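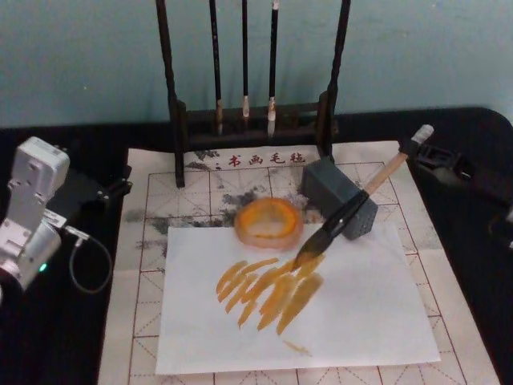 Brush painting tables back at Pladness from October

The brush painting sessions at Pladness are coming back in October, after a summer off while the back room was replastered. Same hours as before, 10 till 4, drop in when you like. No booking.

Afaf Chamoun is running it again. She took over the tables two years ago from the old calligraphy evening class, and kept most of the kit – felt mats, brush racks, a drawer full of ink sticks that may or may not be any good now.

New this time is colour. Up to now it's been black ink only, mostly letters and the odd bamboo. Chamoun says plenty of people asked for something to take home that wasn't a row of practice strokes.

"They come in, they do lines for an hour, they like it, then they want to paint a fruit," she said when we rang. "Fine. We'll paint a fruit. But lines first."

So first week is orange and yellow only. One dish, one brush, one sheet of white paper. Short slanting strokes, overlapping, thin enough that the one underneath still shows through. Petals or feathers or a fish tail, depending how it goes. Second week adds green. After that it's up to whoever turns up.

The felt mats stay. They're the cream ones with the red squares and dashed diagonals, printed 书画毛毡 at the top (calligraphy and painting felt, near enough), and yes they are stained. Grey and black, big cloudy patches. Chamoun has been asked about replacing them and won't. Ink goes through the paper, the felt takes it, that is what the felt is for. She did say that anyone who wants a clean one can bring there own.

Brushes hang up after. This was a sore point last year, when a fair few got left standing in water jars over lunch and lost their shape. Rinse, squeeze, point the tip with your fingers, back on the rack hanging down. There's a wooden rack on the table. Use it.

Black cloths on all the tables again. Old clothes or an apron all the same, the orange in particular doesn't come out of cotton.

Money. The room cost 385 pounds to put right, the plaster that is, and Oláh, the paper shop on the corner, has paid for the paint dishes and the first lot of paper. Total spend before opening was 445. Sessions are still pay what you can, tin by the door. Last spring's run had 81 people through it, which Chamoun reckons was too many for the space on wet afternoons and too few when the sun was out.

Children welcome with a grown up. Under-sevens get the big brush and a bit of old newspaper to start on, then proper paper.

The walls were done at the same time as the plaster, by the way. Pale blue-green now instead of the old mustard. We have had two emails about this already, one for, one against. It's staying.

A small show of finished sheets is planned for the window at Jimanum before Christmas, if there's enough to hang. Put your name on the back in pencil, not pen – pen bleeds. Anything not wanted can be left in the tray and will get cut up for cards.

Parking is the usual, so don't. The bus stops opposite. Step-free way in is round the side, ring the bell and give it a minute, it's a long corridor.

Not confirmed yet: an evening session. Chamoun would like one but needs a second person to unlock and lock up. If that's you, leave a note at the Pladness desk or catch her at the tables.

Correction to our last listing, which gave the closing time as 5. It is 4. Sorry to the two people who came at half past and found the lights off.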